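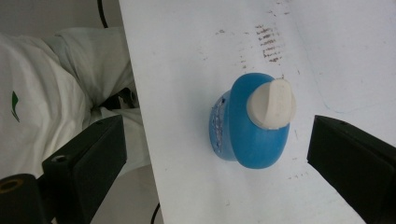
Craft Room Safety Checklist, Clalwood Hall
Checked by Iolanda Cordeiro, 1 May 2019

1. Exits and walkways
Front door: OK. Back door: sticks at the bottom, opens with a push. Needs planing.
Walkway to sink: OK after moving the coat rack.

2. Electrical
Outlet by window: cover plate cracked. Taped off, do not use.
Extension cords: one removed, frayed near the plug.

3. Storage and labels
Cleaners and glue on separate shelves: OK.
Every bottle labeled with contents: not OK. Two spray bottles under the sink have no label. Emptied and thrown out.

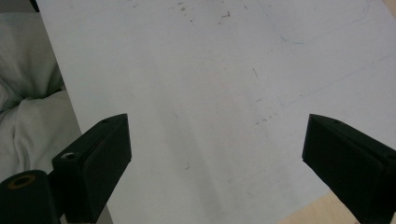 4. Work surfaces
Table legs and locking braces: one brace loose on the table nearest the sink. Tighten before the next class. Tops are to be wiped down at the end of each session. A white surface with smudges and small dark specks on it, like this one, gets marked "clean again" and is not a safety fail. Splinters or lifted edges are a fail. None found.

5. First aid and fire
Kit: short on large bandages. Extinguisher: gauge in green, tag current.

Result: pass with 3 repairs (back door, outlet cover, table brace). Next check in October.

Comments

Zubaida Hayat: I have a spare cover plate, will drop it off.

Noman Mengal: Back door was planed last year too. I think the frame is moving.

Morag MacLeish: Can the coat rack stay where it is now? People keep pushing it back.

Contact the hall office | © Clalwood Hall | Back to top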